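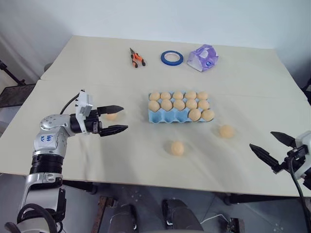

Sincronização de fluxos e horizonte de ações: notas sobre o Enda

Passei as últimas semanas a reescrever a camada entre a política e os controladores dos dois braços. O código antigo, herdado do Zerex, tratava cada braço como um processo independente com o seu próprio relógio. Para tarefas com um só braço chegava. Com ovos e uma caixa de polpa moldada, deixou de chegar.

O sintoma era simples de descrever e aborrecido de reproduzir: em certos episódios a garra fechava antes de o pulso estar parado. Os dedos são pontiagudos e um ovo não perdoa um desvio lateral durante o fecho. Nos registos, o comando de fecho saía na altura certa. O estado de juntas que a política tinha usado para o decidir é que era velho.

Medi o atraso entre a captura da imagem da cabeça e a leitura de estado que lhe era associada. O pior caso deu 194 ms. A política corre blocos de ações interpolados a 60 Hz, portanto estávamos a emparelhar uma imagem com um estado quase doze passos ao lado. O emparelhamento era feito por ordem de chegada à fila, sem olhar para o carimbo temporal. Quem escreveu isso fui eu, há dois anos, com um comentário a dizer "provisório".

A versão nova vive no Enda e faz três coisas de maneira diferente. Todos os fluxos são carimbados na origem com o mesmo relógio monotónico. O estado de cada braço fica num buffer circular e é interpolado para o instante da imagem, em vez de se usar a última amostra disponível. E o abre-e-fecha da garra deixou de ser um canal à parte: entra no mesmo bloco de ações que as juntas e é executado pelo mesmo temporizador.

O último ponto deu mais trabalho do que os outros dois juntos. O controlador da garra aceita posição e força máxima, mas a força só é relida quando chega um comando de posição novo. Se o valor da posição não muda, o driver descarta a mensagem como duplicada. Acabei por desligar essa filtragem. O tráfego no barramento sube um pouco e não causou problemas até agora.

Sobre a perceção, há menos a dizer. Não há detetor de ovos nem de alvéolos livres; a política recebe as imagens e decide. Mantenho um segmentador a correr em paralelo apenas para anotar os registos – quais os alvéolos ocupados, onde estão os ovos soltos. Um ovo meio tapado por um dedo da garra é o caso em que mais falha, e é justamente o momento que interessa analisar. Por enquanto essas imagens são revistas à mão.

Deixo também objetos alheios à tarefa na parte de trás da mesa: um alicate, um rolo de fita azul, uma embalagem pequena de cartão. Uma versão anterior da política, treinada só com a mesa limpa, desviava o braço na direção de qualquer coisa nova. A Naheed Bajwa sugeriu variar os objetos entre sessões e guardar a lista nos metadados do episódio, o que já está feito. O campo chama-se distractors e aceita texto livre, coisa de que me vou arrepender.

O conjunto atual tem 943 episódios. Os mais antigos foram convertidos com o Nustau, que não preserva os carimbos de origem, e por isso não podem ser realinhados. Marquei-os com uma flag e ficam fora do treino até decidir se vale a pena estimar o desfasamento a partir do movimento. Tentei uma correlação cruzada entre fluxo ótico e velocidade das juntas; funciona em trajetórias longas e dá disparates quando o braço está quase parado.

Pendentes:

– Replaneamento a meio do bloco. Se o braço direito ainda está a executar, o esquerdo espera, e nota-se.
– Verificação de colisão entre as duas garras. O planeador do Usmani usa cápsulas tão largas que recusa aproximações perfeitamente seguras sobre a caixa.
– O cabo do pulso não existe no modelo de colisão. Devia existir.
– Testes de regressão com registos reproduzidos. Tenho o reprodutor, faltam os critérios de aceitação.

Quem ainda estiver no ramo antigo deve apagar a cache de calibração antes de mudar. O formato é outro e o carregador não avisa.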